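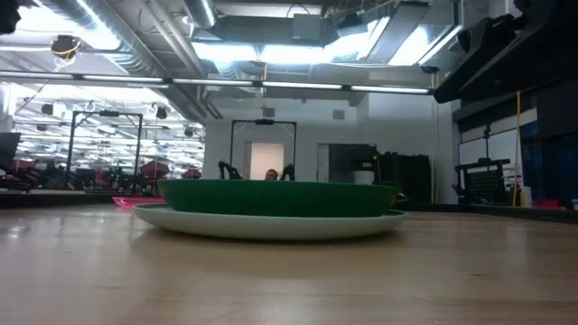 Redaktion Prokaddale

4 Unterschriftenlisten für einen Einwohnerantrag erfassen

Dieser Abschnitt beschreibt, wie Sie in Azar einen Einwohnerantrag anlegen, die eingereichten Listen erfassen und den Abgleich mit dem Melderegister starten. Er richtet sich an die Sachbearbeitung in der Gemeindeverwaltung. Für Bürgerbegehren gilt Abschnitt 5.

4.1 Voraussetzungen

Sie benötigen die Rolle „Erfassung“ oder „Prüfung“. Eine Person kann beide Rollen haben, darf aber dieselbe Liste nicht erfassen und freigeben. Azar sperrt in diesem Fall die Schaltfläche „Freigeben“.

Der Melderegisterauszug muss vor dem ersten Abgleich eingelesen sein. Maßgeblich ist der Stand am Tag der Einreichung.

4.2 Antrag anlegen

1. Öffnen Sie im Hauptmenü „Beteiligung“ und wählen Sie „Neuer Einwohnerantrag“.

2. Tragen Sie den Wortlaut des Antrags ein. Übernehmen Sie ihn zeichengenau von der Liste, auch mit Schreibfehlern.

3. Geben Sie die Vertrauenspersonen mit Anschrift ein. Ohne mindestens eine Vertrauensperson lässt sich der Vorgang nicht speichern.

4. Tragen Sie unter „Quorum“ die erforderliche Zahl gültiger Unterschriften ein. Für die Mustergemeinde Perkulau ist in der Schulungsumgebung der Wert 2.273 hinterlegt.

5. Klicken Sie auf „Speichern“. Azar vergibt eine Vorgangsnummer, die auf jedem Listenbogen vermerkt werden muss.

Achtung: Nach dem Speichern kann der Wortlaut nur noch mit der Rolle „Leitung“ geändert werden. Jede Änderung wird protokolliert.

4.3 Listen erfassen

1. Nummerieren Sie die Bögen fortlaufend mit einem dokumentenechten Stift. Doppelseitige Bögen erhalten zwei Nummern.

2. Scannen Sie die Bögen in Stapeln von höchstens 60 Blatt. Größere Stapel weist der Import zurück.

3. Prüfen Sie in der Vorschau, ob der Antragstext auf jedem Bogen vollständig steht. Bögen ohne Antragstext markieren Sie mit „Form“. Die Einträge darauf werden nicht gezählt.

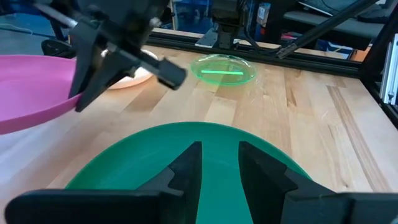

4. Übertragen Sie Name, Vorname, Geburtsdatum und Anschrift in die Erfassungsmaske. Mit der Tabulatortaste springen Sie zum nächsten Feld, mit F8 zur nächsten Zeile.

5. Setzen Sie bei unleserlichen Einträgen den Status „Unklar“. Ergänzen Sie nichts aus dem Gedächtnis oder aus anderen Listen.

6. Schließen Sie den Stapel ab. Offene Stapel nehmen am Abgleich nicht teil.

Hinweis: Durchgestrichene Zeilen werden mit dem Status „Zurückgezogen“ erfasst und bleiben in der Gesamtzahl der Zeilen enthalten.

4.4 Abgleich mit dem Melderegister

1. Wählen Sie im Vorgang „Abgleich starten“. Bei großen Vorgängen empfiehlt sich ein Start nach 18 Uhr.

2. Öffnen Sie das Ergebnisblatt. Im Schulungsvorgang weist es 2.571 erfasste Zeilen aus, aufgeteilt nach „Gültig“, „Ungültig“, „Doppelt“ und „Unklar“.

3. Bearbeiten Sie zuerst die Gruppe „Doppelt“. Von mehreren Eintragungen derselben Person zählt eine. Azar schlägt die älteste vor; der Vorschlag kann überschrieben werden.
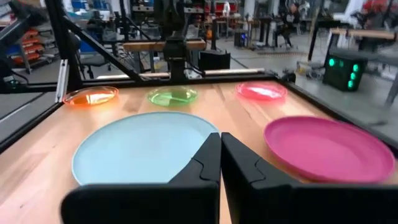
Danach folgt die Gruppe „Unklar“. Hier zeigt das Programm den Scan der Zeile neben bis zu fünf Treffern aus dem Register. Wählen Sie nur dann einen Treffer aus, wenn Name und Geburtsdatum eindeutig passen. Eine abweichende Schreibweise der Straße ist unschädlich.

4. Geben Sie das Ergebnis mit der Rolle „Prüfung“ frei. Das Prüfprotokoll wird als PDF im Vorgang abgelegt.

Achtung: Die Namen der Unterzeichnenden dürfen nicht an Ratsmitglieder oder Dritte weitergegeben werden. Verwenden Sie für die Sitzungsvorlage den Export „Ergebnis ohne Personendaten“.

Wenn der Abgleich mit der Meldung „Registerstand fehlt“ abbricht, lesen Sie den Auszug nach Abschnitt 2 erneut ein. Bei anderen Meldungen wenden Sie sich mit der Vorgangsnummer an den Gondelik-Support.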